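Workshop > Blog > Robot stuff

Two grippers, one orange plug, and a lot of coffee

February, by Svenja Rüegg

So I finally did the thing I've been promising to do since fall, and sat down to compare the two gripper models I keep going back and forth on. Both in simulation for now, because the real arm is still at Luzius's place and his garage is freezing (I love you, Luzius, but buy a heater).

The contenders are the Haslinger, which has big flat fingers that come to a point, and the Giltar, which has short padded ones that look like somebody's thumbs. I've been a Giltar person from the start. It's friendly! It forgives you when you come in crooked! But Gebhard Wyss kept telling me in the comments that I was being lazy and that pointy fingers would clean up half my problems, so fine, Gebhard, I gave it a whole weekend plus Friday night.

The setup is the same one I used in the Tundwood posts. One arm, a plain gray surface, one part to pick up, and a wrist camera with a fisheye lens looking down past the fingers. I left the shadows on this time. They slow everything down on my poor old desktop, but last time I trained with them off the controller got very confident about a world with no shadows in it, and then it met a lamp.

The part is my usual orange plug, a short thing with a little round recess in the top and sides that taper in toward the bottom. That taper is why I like it for testing. Squeeze too high and too hard and it wants to squirt down out of your grip like a wet bar of soap. I also put a blotchy texture on it so the camera has something to look at besides flat orange.

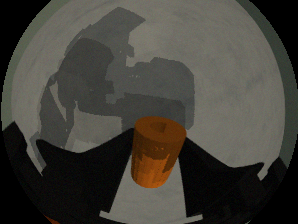
Page 2

I must have looked at that view a few thousand times by now. Well, I know how many: 3,262 tries with the pointy fingers, counting the ones where I'd set the friction wrong and didn't notice until after lunch. Of those, 2,759 ended with the plug up and held. I left the bad friction ones in because I couldn't work out where they stopped, so read that number as a bit mean to the Haslinger.

What I like best is how much you can see. With the Giltar, those fat pads cover up most of the part right when you need to know where it is. With the points, you've got the fingertips on either side and a clear look at the top of the plug, recess and all, and a strip of gray between the fingers underneath so you can tell there's daylight down there. For anything that steers by the camera, that's huge.

What I don't like is that there's very little finger on the part. Come in a bit high and the plug tips, and once it starts tipping you're done. I tried slowing the close way down, which helped, and then I tried lowering the whole hand a hair before closing, which helped a lot more. I should have started there.

The fisheye still bugs me too. Straight finger edges come out bent and I spent most of Saturday evening (cold pizza, very glamorous) fussing with the correction before Hannelore wrote to say she doesn't correct hers at all and just trains on the round picture. I've switched it off for the next batch. We'll see.

The Giltar only got 477 tries before I ran out of weekend, so I'm not going to post a score for it yet. It'll get its turn once I've fixed the pads, which were sinking into the plug a little in the simulator.

If any of you have run the Zistura controller with a wide lens on the wrist, tell me what you set the delay to. Mine feels laggy and I can't find the page in the manual.

Recent posts
Why my Tundwood arm kept waving at the wall
Wrist camera or overhead camera? I changed my mind again
Heidrun Lehner's cable clip trick, with sizes
Friction settings I got wrong so you can skip them
Garage day with Luzius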